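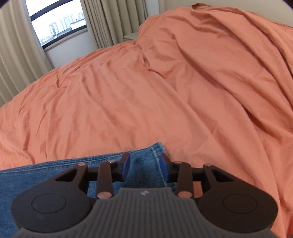
Saturday, September 3, 2022

First proper sleep-in since the middle of winter, so I'm going to write the thread I've been promising about learning to sleep again. Get a cuppa, I do go on a bit.

Back in February I started waking up at 3 every morning. Bang on 3, as if someone had rung the doorbell. I'd lie there going over the phone bill, a thing I said to a teacher in grade nine, whether the back door was locked. Then I'd drop off just before the alarm.

For a while I told everyone it was the cold. We get the wind straight off the lake here in Vasto and the old place creaks like a boat. But it kept on when the weather turned, and by the May long weekend I was putting the milk in the cupboard and the cereal in the fridge.

I should say I'm not a doctor or anything close to one. I work in a garden centre. If you're in a bad way, please go and talk to somebody who knows things. I did, in the end, and I wish I'd gone sooner. She ruled out the scary stuff and asked me some very ordinary questions about my day, which I found a bit embarrassing to answer.

How much coffee? Well. I'd been having one at breakfast, one at the store, one with lunch, and then (because I was so tired!) another when I got home. She didn't say a word, just wrote it down.

So coffee was the first thing to go, or the afternoon ones at least. I still have my 2 in the morning and you'd have to pry them out of my hands. I had a headache for most of a week and was not pleasant company. My apologies again to everyone at the till.

The next thing was bedtime, and I fought it like a toddler. She wanted me going to bed later. LATER! I'd been crawling in at half past eight with a book, thinking that if I gave sleep enough room it would come along eventually. All I was doing was lying there for hours getting good at being awake.

I moved it to eleven. The first few nights I was propped up on the chesterfield with my eyes watering, watching a curling match from years ago, desperate for the clock to move. But when I did get to bed I was out like a light, and that hadn't happened in months.

Same wake-up time every day, too, weekends included. I'm breaking that rule this morning and I'm not one bit sorry.

The rule I found hardest: if you've been awake a good while in the night, get up. Go somewhere else and do something dull. I had a jigsaw going on the dining table, a harbour, nearly all of it grey water. 1000 pieces. I'd do a bit of grey water in my housecoat and go back when my eyes got heavy.

I got that harbour done in July, by the way. One piece missing, right in the middle of a sail. I've looked under everything.

Now, bedding, because that's what half of you message me about. I'm not going to tell you to spend a fortune. I spent years under one big heavy quilt, boiling hot by midnight and then freezing with it kicked on the floor.

What's worked for me is layers. A cotton sheet, a thin blanket, and a light duvet on top, so I can push one thing off without losing the lot. Boring, I know. My grandmother did exactly this and I thought she was being fussy.

Wash the new sheets before you sleep in them, twice if you can stand it. They come out of the package stiff as a cereal box. Line-dried is my favourite, though I know not everyone has a yard, and in winter mine come in like sheets of plywood.

And I've stopped making the bed the minute I'm up. I throw the covers back and let it all air while I have my breakfast, then straighten it later, or I don't. I was raised to believe that an unmade bed at nine o'clock was a moral failing. It's been very freeing, to be perfectly frank with you!

Pillows: I don't have an answer. I have bought so many pillows. The one I like best is a flat old thing from my sister's cottage that should've been thrown out when we still had dial-up. If you have found the perfect pillow, tell me in the replies, but please also tell me how long you've had it, as they're all lovely for a week.

A few people asked about the white noise gadget. Mine's a Flosier, I got it second-hand at the church sale in Savard, and I couldn't tell you the model because the label's worn off. I use it on the nights when the neighbours have company. An ordinary fan did the same job all through August.

Phones. You knew this was coming. I now leave mine in the kitchen overnight and bought a plain alarm clock with hands. For the first week I kept reaching for the night table like I'd lost a limb. The trouble for me was never the light from it so much as the reading. I don't need to know what's happening in the world at 3 in the morning, and it doesn't need me either.

I turned the clock to face the wall as well. Doing the sums (if I fall asleep this minute I'll get four hours, now three and a half) was a whole hobby of mine and I was glad to give it up.

Supper got a bit earlier. I'd like to say I gave up cheese and crackers before bed, but I tried it and was so hungry I lay there thinking about cheese. So now it's a piece of toast. Moderation!

The thing that surprised me was the mornings. I started walking down to Yusof's bakery before work, just there and back, so I'd get some daylight on my face. I wasn't expecting much besides a bun. But I did notice by the end of June that I was properly sleepy at night, the good heavy kind you get after a day at the beach.

I wrote everything down in a scribbler. When I went to bed, when I got up, how I felt. I don't recommend it for everybody, as a friend of mine tried and it made her worse, she'd lie there worrying about what she was going to write. For me it was a comfort to flip back and see that a bad night was usually followed by an all right one.

I'd been telling myself I never slept, you see. The scribbler said otherwise. It said I slept badly on Sundays and after arguments, and not too badly the rest of the time.

I still have rough nights. Had one on Tuesday, up with the new jigsaw (a barn, much more forgiving colours). The difference is that I don't panic over it now. I'm tired the next day, I'm a bit short with people, I go to bed at eleven and it generally sorts itself out.

What I tried that did nothing for me, so you can save your money: lavender on the pillow (sneezed all night), warm milk (I just don't care for it), a sleep story read by a man with a very soothing voice (I stayed awake to find out what happened with the train).

What I tried that did nothing but was nice anyway: a bath. I'm keeping the bath.

Wow, 247 of you have liked the first post already and I'm still in my pyjamas. Hello to the new people! It's mostly tomatoes around here, I should warn you.

To the person asking about shift work, I really don't know, and I don't want to guess and steer you wrong. My brother-in-law did nights at the mill for years and swore by tinfoil on the windows. Maybe somebody reading has something better than tinfoil?

And to the one asking about dogs on the bed: I've never been able to say no to a dog in my life, so I'm no use to you at all.

Right, I'm off to put the kettle on again and get some washing out while the sun's on the line. Pillow recommendations below, please. I mean it about the pillows.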